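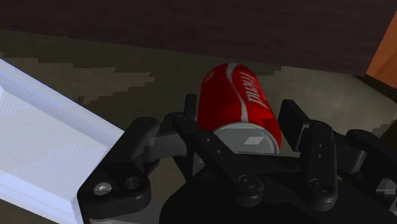
9/6/23: Caffeine cutoff, week 4

Moved the last caffeinated drink of the day to noon in March and let it slip over the summer. Restarted the log four weeks ago. Same rules as before: canned soda counts, tea counts, decaf does not. Lights out at 11, phone in the kitchen.

Sleep onset is down to 17 minutes on the Etum band, averaged over the last 7 nights. The band reads short when I lie still, so I also write down the last clock time I remember seeing. The two agree closely enough for my purposes. Resting pulse has not moved.

Afternoon headaches stopped in week 2. The slump at 3 has not. A short walk to the Karusine stop and back helps more than water does.
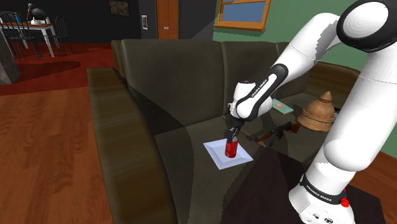 R. Amaral

Soda is the harder half. Coffee I drink at a fixed hour, but a can gets opened whenever one is within reach, and most of my misses are after dinner on the sofa. Moved the remaining cans from the fridge to the hall closet. Warm soda is a fair deterrent.

Next change: drop the second morning cup, hold everything else fixed until the log reaches entry 329. Band battery is failing and needs replacing before then. Still have to export the March data, which is in the old file format.

Illance Notebook | Contact | © R. Amaral | Back to top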